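Search the knowledge base
Enter keyword or ticket number
Print this page | E-mail this page

Ticket 170 - Tin lid binds on square storage tin
Product line: Dammont square tin, rounded corners, mustard yellow
Opened by: Perla Chávez
Assigned to: Bakari Tanui
Status: Open, monitoring
Period: August 2020

Problem
Lid seats on three corners and stands proud on the fourth. Pressing the high corner lifts the opposite one. Reported on 5 tins out of a carton of 13. Remaining tins close normally.

Log

Entry 1, Chávez
Checked for debris under the rim. None found. Wiped rim and lid skirt with a dry cloth, no change. Rotated lid a quarter turn - closes flush in one orientation only.

Entry 2, Tanui
Lid skirt is out of square on all 5. Bodies are fine; a lid from a good tin fits every one of them. Suspect stacking load in the carton. The April delivery was packed with a card divider between layers, this one was not.

Entry 3, Halilović
Asked Van Dijk whether the divider was dropped from the packing spec. Reply pending. Do not return the carton yet.

Entry 4, Tanui
Reformed one lid by hand over a hardwood block, working from the middle of each side toward the corners. Took 6 passes. Lid now closes in all four orientations. Do not use pliers on the skirt, they mark the paint.

Workaround
1. Try the lid in each orientation before forcing it.
2. If one orientation closes flush, mark the underside of the lid and the inside of the body with pencil.
3. Set the tin on a flat, hard surface and press at the center of the lid, then at the corners.

Next action
Halilović to chase Van Dijk. Chávez to reform the other four lids and update the count.
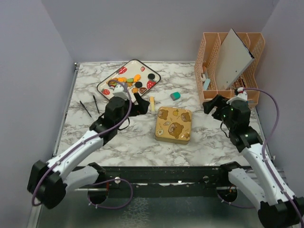 Square tin on the marble-patterned tabletop, plain front side showing below the lid.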